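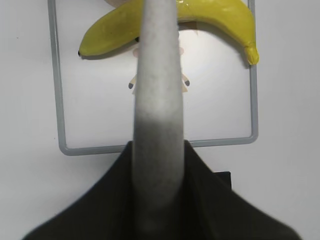
Prollisach is hiring a Fruit Display and Rack Tester for its fixtures workshop in Poridcombe. The workshop develops wire racks, stands and tray inserts for grocery stores and canteen counters. Work on the Charbonneau rack line depends on how real fruit sits on thin wire: where it makes contact, how it marks, and how long it can stay in one position before the peel shows damage. Bananas are the hardest case. A curved fruit laid over a light gray wire form with rounded corners, ends down and stem overlapping the side wire, behaves differently from the same fruit laid flat on a white counter. The tester prepares these placements, records them and reports on the results.

The position is part-time, 38 hours per two-week period, and starts in September. It reports to Jozefína Skála, head of fixture testing.

Duties

Set out fruit on test racks and flat surfaces according to written placement sheets.
Inspect peel condition at fixed intervals and grade it on the workshop's 5-point scale.
Measure wire spacing, corner radius and sag under load with calipers and a height gauge.
Enter results in Zirnemura, the workshop's test log. The log currently holds 1,462 placement records, and new entries must follow the existing naming rules.
Wipe down racks and work surfaces between tests. Residue on the wire affects the next result.
Receive fruit deliveries, sort by ripeness and reject bruised stock before it enters the test area.
Write a short summary at the end of each test series. Plain wording is preferred.

Requirements

Applicants need 2 years of work in produce handling, food retail, kitchen work, packaging or product testing. Time spent in more than one of these fields can be added together. No degree is required.

The tester must be able to follow a written procedure without shortcuts and note any departure from it at the time it occurs. Basic spreadsheet skills are needed. Training on Zirnemura is given during the first two weeks.

Most of the work is done standing. Delivery crates are moved by cart, but some lifting is involved. Peel grading is partly done by color, and candidates will be asked to complete a color matching test. Applicants with a banana, latex or citrus allergy should contact the workshop before applying, as exposure cannot be avoided in this role.

Useful but not required

Experience with wire forming or spot welding.
Knowledge of ripening stages and storage temperatures.
Prior use of calipers, gauges or a bench scale.

Hours and conditions

Shifts begin at 7:30 a.m. Longer test series occasionally require an evening reading at 6 p.m., which is paid at the higher evening rate. The test area is kept cool for most of the year, and warm work clothing is supplied. Parking is available behind the building. Unused fruit that has not been handled in a test may be taken home.

The contract is for one year, with a possible extension when the next phase of Charbonneau begins. Pay depends on experience and will be stated in writing before the second interview.

How to apply

Send a resume and a one-page letter to the Prollisach office in Poridcombe, marked "Rack Tester." The letter should describe one task in which you had to repeat the same measurement many times, and how you kept the results consistent. References are requested only after the first interview.

Selected applicants will be invited to a practical session in the workshop. The session includes a grading exercise, a short measuring task and a walk through the test area. Bring closed shoes. Lab coats and gloves are provided.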